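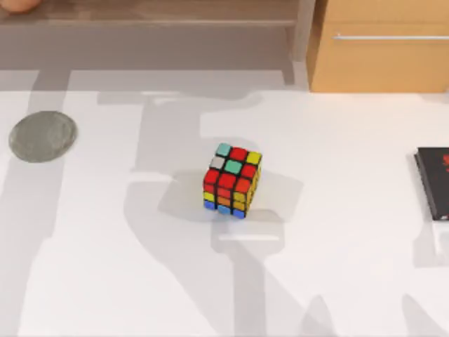

*2 min read*

# Saturday at the Fonimholm puzzle and games fair

The fair takes over both floors of the old exchange building in Fonimholm for one weekend every winter. I went on Saturday, February 23, 2019, mostly for the board game tables upstairs, and ended up spending half the day on the ground floor.

Doors opened at 10. The line went around the corner but moved fast, and I had a wristband and a floor plan within a few minutes. The floor plan was wrong about the coat check, which had moved to the back stairs. If you go on Sunday, leave your coat in the car.

**Ground floor**

The cube contest had the hall on the left. It ran in heats all morning, with the finals after lunch. Anyone could sign up at the desk for a small fee, and quite a few kids did. I watched two heats from the side benches. The judges asked for quiet and mostly got it. Montserrat Carretero won the second heat and then went straight back to helping at the sign-up desk. She told me she started on a hand-me-down cube with one corner glued in place, and that she still practices more in the kitchen than anywhere else.

Across the aisle was Clirard, a small maker of wooden jigsaws. Their pieces are cut by hand and the boxes come without a picture on the lid. I bought the harbor one. It was not cheap, but the pieces fit tightly and I have wanted one for a long time. They take card payments, though the reader kept dropping out.

The used table was next to the fire exit. Most boxes were marked as checked for missing parts. I picked up an old Iordache trading game for 30 – the rule book is a photocopy, but everything else is there.

**Upstairs**

Kiteck had the biggest stand, with demo tables for two new card games. I played the farming one with three strangers and came in last. The rules take a while to explain and the icons are too small for the light in that room. The second game had a waiting list of 42 names by noon, so I skipped it.

Vega Segura gave a talk at 1 on how she tests a game before it goes to print. She brought her notebooks and passed them around, which I liked more than the slides. Her main point was to watch where players stop and reread a card, then rewrite that card first. Questions ran over and the next speaker started late.

**Food and getting there**

Lunch was soup and rolls from the counter by the stairs. The soup was fine. Coffee ran out before 3.

Bus 31 stops across the street and runs until late. Parking behind the building was full when I arrived, but there is a garage two blocks north with plenty of space. There will be a smaller one-day fair in November, with the used table and no contest.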